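## 4 果实为什么总是熟的：水果纹墙纸的图案与命名

### 4.1 语料

本节使用的材料有两部分。一是 Wivberg 与 Vandenberghe 两家墙纸厂历年的样本册，从中辑出水果纹 116 种；二是我们在 Kadholm 发放的住户问卷，收回有效答卷 860 份。样本册的保存状况参差不齐，Vandenberghe 的几册曾长期垫在一台缝纫机下面，中间几页的压痕比印花还清楚。凡压痕妨碍辨认之处，均按目录文字补录，并在附录中加了星号。

图案的归类沿用 Groen 的“主纹—伴纹—底色”三分法。Ilse Groen 当年提出这一分法，本意是给教堂织物编目，她本人大概没有料到它会被拿来处理厨房里的菠萝。好在三分法对题材并无成见，用在菠萝上与用在圣徒身上同样顺手，只是“主纹朝向”一栏需要重新定义：圣徒一般站着，水果则无此义务。

### 4.2 成熟度的单一

116 种图案中，主纹为未熟果实的一种也没有。青柠不计在内，它的绿色属于职业要求。樱桃一律深红，梨一律金黄，葡萄饱满得令人担心梗的承受力。植物学上，同一株草莓在结果期往往同时挂着花、青果与红果，墙纸设计者对此显然知情，因为他们乐于把花画进去；被省略的只有青果那个尴尬的阶段。花与熟果之间的几个星期，在墙纸上是不存在的。

草莓纹对这一空缺的处理最有意思。设计者常在大果之间穿插颜色较浅的小果，粉色墙纸上尤其多见（图 2）。浅色小果在构图上承担过渡，在农学上则含糊其辞：它可以读作尚未红透，也可以读作离得较远，还可以读作油墨有意省了一道。我们就此询问过 Wivberg 的一位退休配色师，他的答复是“粉的就是粉的”。这句话已照录入访谈材料，编码时归入“其他”。

**图 2** 粉底草莓纹墙纸：大红草莓、浅粉小草莓与橙心五瓣白花相间。

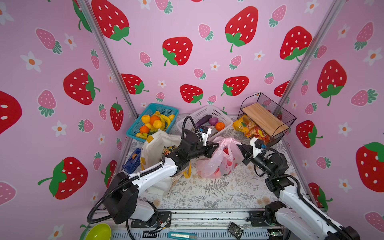
果实的成熟度既然没有变化，样本册便只好在名称上制造变化。Wivberg 的目录中，同一版樱桃纹先后叫过“果园”“六月”“祖母的果园”，最后一次再版时改称“果园（新）”。经逐页比对，版辊未换，底色未换，连右上角一颗樱桃上漏印的高光也未换。新的部分似乎是括号。

Vandenberghe 走的是另一条路。这家厂偏爱地名，并且偏爱不产该种水果的地名。其柠檬纹以一座北方渔港命名，杏纹则取自一处泥炭沼泽。厂方通信显示，命名工作长期由发货部兼理，而发货部手边最方便的参考书是一本铁路时刻表。Groen 曾把这一现象解释为“远方想象的工业化”，论证长达一章。时刻表的事是后来才查到的，我们无意因此否定那一章，它写得很好。

### 4.3 住户的态度

问卷中最长的一道题请受访者说明家中水果纹墙纸的来历。选“前任住户留下”的最多，选“本人挑选”的次之，另有相当一批人在空白处写下了配偶的名字。后一类答卷在预调查阶段没有预料到，正式分析时单列一类，称为“归因于同住者”。

对图案的满意程度与张贴年数之间，关系不是一条直线。新贴者普遍满意。贴到中段，不满明显增多，抱怨集中在“看久了会数”：受访者报告自己在等水烧开时会沿着墙面追踪某一颗果实，直到它在下一个循环里重新出现。再往后，抱怨反而稀少了。我们起初把这段回升理解为感情的恢复，后来读到开放题才明白，多数人只是不再看墙。有一位受访者家中的草莓纹已贴满 14 年，她在“请描述图案”一栏填的是“蓝色条纹”，经电话核实，蓝色条纹在走廊。

图案循环的长度在这里起一定作用。循环越短，住户越早注意到重复，也越早失去兴趣。Plikus 商店经销的一款李子纹循环为 50 厘米，在同类中算短的，据店方说它卖得最好的地方是储藏室和楼梯下方，也就是人们不大站定的地方。这一观察与我们的数据方向一致，但只有一家店的说法，暂且放在这里，不据以立论。

### 4.4 伴纹的功劳

讨论水果纹时，伴纹容易被当作填空的东西。样本册的编者自己就这样看，目录里主纹各有名字，伴纹一概写作“小花”，无论它有四瓣、五瓣还是更多。可是请住户凭记忆画出自家墙纸时，不少人先落笔的恰是这些小花，果实反而画得勉强，有几份樱桃画得像眼镜。

一个平实的解释是花好画。五个圈围着一个点，拿笔的人都会。另一个解释与视线高度有关：家具遮住下半面墙，人坐着时看到的往往是两颗果实之间的空当，空当里住着小花。两种解释在现有材料中无法分开，除非请受访者站着再画一遍。我们向 Kadholm 的部分住户提出过这一请求，回收率不足以制表。

需要补充的是，白色小花在印制上成本最低，许多版本根本没有印白，只是把底色让出来再垫一层浅灰。换句话说，住户记得最牢的那部分图案，有时正好是厂家花油墨最少的部分。Wivberg 的成本账对此有完整记录，见附录二；账页边上有人用铅笔写了“再加几朵”，笔迹待考。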